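Chocolate boxes: do you keep the insert tray?

hobnobsceptic
Posted in May, thread moved from General Chat

Settle something for me. Once a box of chocolates is mostly gone, do the last few stay in the gold tray, or do you tip them into something smaller and get your shelf back? I've been told I'm a monster for tipping.

tray_bien
Tray stays until the last one goes. Otherwise they roll about and you get brown smears on the white ones.

Wunov
Monster, yes. Also what are you putting them in? If the answer is a mug I'm reporting you.

hobnobsceptic
It was a ramekin. I have standards.

lidless
I'm with the OP. We had a box of 50 at Christmas, two layers, and by the end it was ten inches of packaging guarding a coffee cream.

Wunov
Nobody guards a coffee cream, lidless. They're left there as a warning.

tray_bien
For reference, the correct stage at which to keep the tray. Still plenty of dignity in it.
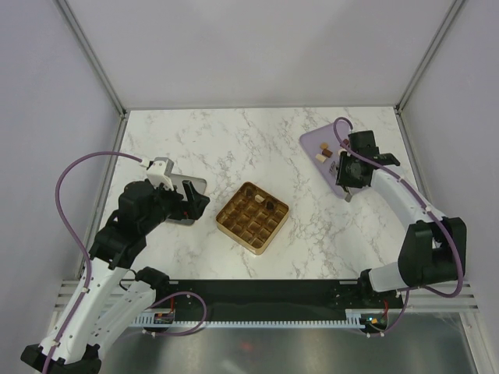
Three left, all at the top end. Tray stays.

lidless
That's a whole grid of nothing with three chocolates in it. You could fit those in an egg cup.

hobnobsceptic
Two dark and one white, too. I know exactly who'd be left with the white one in this house. Lovely marbled top though, is it real?

tray_bien
No idea, I only care about the chocolates.

Notutero
Bit of a middle view — keep the tray, but move the survivors together in one corner. Then at least you can see at a glance what you've got, and whoever pinches one has to do it in plain sight.

Wunov
We tried that. All it did was teach people to shuffle the rest along afterwards.

lidless
The trays are handy once empty, mind. Beads, screws, seeds. I've got one with 200 little brass screws in it, sorted by length.

hobnobsceptic
So you DO keep the tray.

lidless
Not with chocolates in it. Completely different matter.

Notutero
Seeds are a pain in them, the compartments are too shallow. One sneeze and you've got mixed lettuce.

tray_bien
Can we get back to the ramekin? Was it at least covered?

hobnobsceptic
It had a saucer on top. Mostly.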